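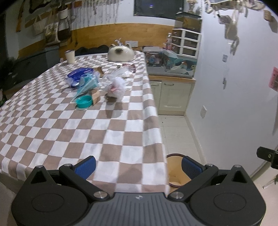 Learning Table Clearing from Hand-Held Gripper Demonstrations
Štěpánka Paulík and Maricel Cabrera
Project report, Hirnside robotics lab course

1. Task

The goal was to teach a two-finger gripper to pick up light household packaging from a table and drop it in a floor bin, using only demonstrations recorded by a person carrying the gripper. No robot arm was used during collection. The trained policy was then run on the lab arm, which the course calls Sebastian.

2. Collection

All demonstrations were recorded in homes. The operator holds the tool by its handle, walks to the table, closes the fingers on one item, carries it to the bin and opens the fingers. One recording covers one item. The camera sits behind the fingers, so both finger pads and the gap between them stay in view for the whole recording. The pads have a blue textured grip surface.

Things that are not trash were left where they were. In the kitchen shown at the top of this report, that meant a cup and a cat lying on the checkered cloth, along with the plastic bags and a small cardboard box that are closer to the kind of item we wanted. We asked operators not to tidy before recording. Soft plastic was kept in the set even though it is hard to grasp, as our first trials with boxes alone gave a policy that ignored bags completely.

We kept 246 demonstrations. A recording was dropped if tracking was lost for more than 2 seconds, or if the operator's free hand touched the item.

3. Processing

Tool pose came from visual-inertial tracking. Patterned tablecloths helped here, and plain white tables were the worst case. Finger opening was read from the images by locating the pads. Poses were expressed relative to the current tool pose, so the policy never sees a room coordinate. Images were scaled down and paired with the next 30 action steps.

Cabrera wrote the tracking checks. Paulík wrote the training code and ran the arm trials at the Flamstead building.

4. Results

With boxes and lids the arm placed the item in the bin in 70 percent of trials. Results with bags were lower and depended mostly on how the bag was lying. A bag with a raised fold was usually picked up on the first attempt. With a flat sheet the fingers tended to close above the plastic and the arm then moved to the bin with nothing in the gripper. The policy has no signal for an empty grasp apart from the image.

The bin approach was the other weak point. A person leans over the table edge without thinking about reach, and several demonstrated paths were outside what Sebastian could follow from its mount. We clipped these at run time, which made some releases too early.

5. Open items

Reach limits should be checked while recording, with a tone when the tool leaves the arm's workspace. The Ellumgate recordings from June still need their time offsets corrected before they can be added. We would also record failed grasps followed by a second attempt, which the current set does not contain.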